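[millo-users] Re: Table plane drops out with patterned boards
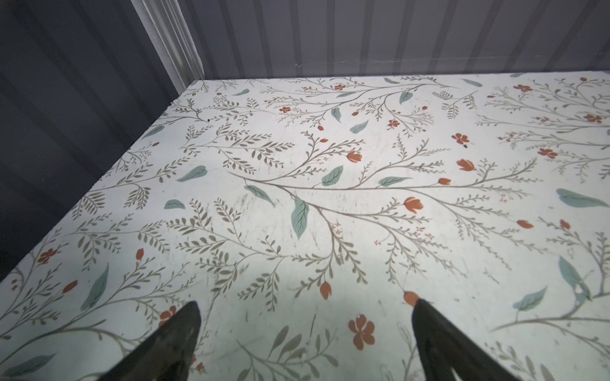 1. Plane fit

Tsehay, I ran your config against the wrist camera here, on the board with the leaves and orange flowers. The plane fit holds if the fingers are masked out first. With the mask off, the fit tilts towards the gripper and the approach height goes wrong. The mask file is in tools/masks. Draw your own if your fingers are open at a different width from ours.

2. False objects

The segmenter took flowers for objects, mostly the big one between the fingers. I raised min_height in the Diltine node and they went away. Of 560 saved views, 300 had at least one false object before the change and four after. I have not tried it with anything thinner than a coin.

3. Grooves in the wall

Not fixed. The edge finder still likes the ribbed wall behind the board and sometimes picks it over the far edge. Cropping the top of the view is a workaround, but you lose it as soon as the wrist tilts. Does anyone at Estomstead have a better way?

I'll push the branch on Friday.

Gleice

Tsehay Tilahun wrote:
> Since the September update our planner stops with "no support
> surface" on printed boards. Plain boards are fine. I set
> max_points to 2640 and then 500, no difference. Is it the
> pattern, or have I got the camera offset wrong?
>
> Tsehay

--
Gleice Damasceno
Buzatu, perception and tooling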